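The long way round to Plerkberg

Henok Endale was 24 hours into his fellowship when he rang home to say he had made a mistake. Everyone else at the welcome supper seemed to have run a ministry or started a newspaper, and he had come from a two-room legal advice office in Salinas with a borrowed suitcase and a cold. His mother told him to eat something and ring back in April.

He did ring back in April, as it happens, and by then he didn't want to leave. The Adenard Fellowship brings mid-career people to Plerkberg for a year of classes, talks and (this is the part former fellows go misty-eyed over) very long dinners. Henok shared a landing with a water engineer and a radio producer, and the three of them argued about land rights until the kettle had boiled dry more than once.
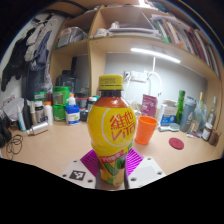
Those arguments are where Surnura began. It is a small outfit, still run from a rented room above a bakery, and it helps families who have farmed the same ground for generations get their names onto paper. In its first year it took on 60 cases. The total now stands at 2445, and Henok can tell you a surprising amount about a good many of them – who had the difficult uncle, whose boundary was a stream that moved.

He is back in Plerkberg this summer to talk to the new intake, on Sun 3 July, and he has been fretting over what to say. He would like to tell them to go to the lectures, naturally, but also to stay up too late, and to be kind to whoever looks lost at the welcome supper. He has also promised to bring his mother, who has never seen the place and has a few questions about the food.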